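Section 4: Setting up a lost pet alert on Rutbridge Neighbours

Get this done while your dog or cat is snoozing safely at home, and you'll be so glad you did!

1. Open My Pets and choose Add a pet.
2. Type in the name, colour and any markings (a torn ear or white sock is brilliant).
3. Enter the microchip number. 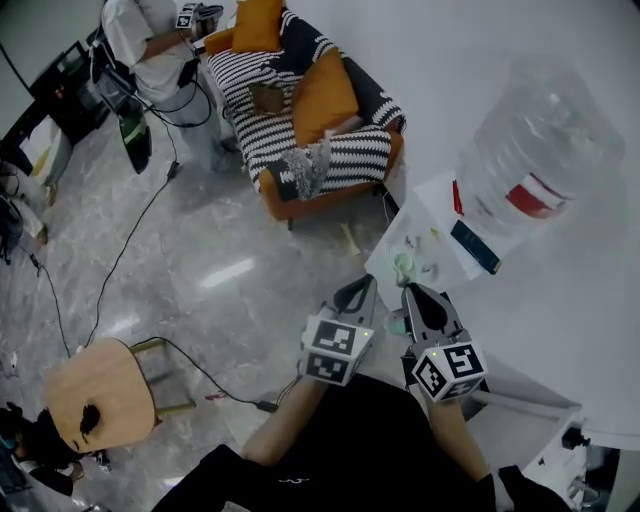

Sombat Suwannarat

4. Set your alert distance. We start you off at 300 metres, and cats rarely need more.
5. Press Save, then Send test. Only you will see it.

Note: Tonside households share our alerts, so people over the bridge can look too!

Caution: never put your full address in the description box. Leave out one marking as well, so you can check that a caller really has your pet. 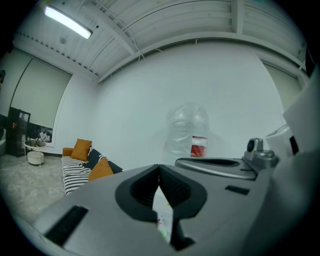
Kamonchanok Nakpan asks whether an alert can be changed once it has gone out. It can! Open it, press Edit, and everyone who had the first one gets the new wording.

6. When your pet is home, press Found.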